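How to flatten an old letter before you put it in an album

Old letters are often folded in three or four, and after a hundred years the paper does not want to open. If you force it, the fold will break. With a little moisture the paper becomes soft again, and then you can press it. I learned the method from Brândușa Mihăilă when we prepared the Galindo family letters.

First test the ink. Touch one small letter with a damp cotton bud and wait a minute. If there is colour on the cotton, stop and keep the letter folded.

You need a plastic box with a lid, a smaller tray, a piece of plastic mesh, blotting paper and two flat boards.

Put 200 ml of clean water in the box. Stand the tray upside down in it, so that its top is above the water, and lay the mesh on the tray. Place the letter on the mesh and close the lid. The letter must never touch the water.

Look at it after one hour. Most of my letters needed around 4 hours. When the folds open without resistance, take the letter out with both hands.

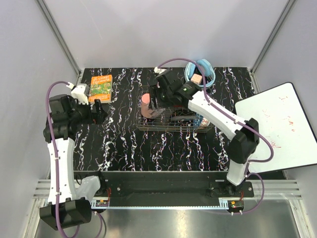 Lay it between two sheets of dry blotting paper, then between the boards, and put some heavy books on top. Change the blotting paper after 30 minutes and again in the evening. Leave the letter under the weight for 14 days.

Do not use this method for wax seals, photographs or parchment.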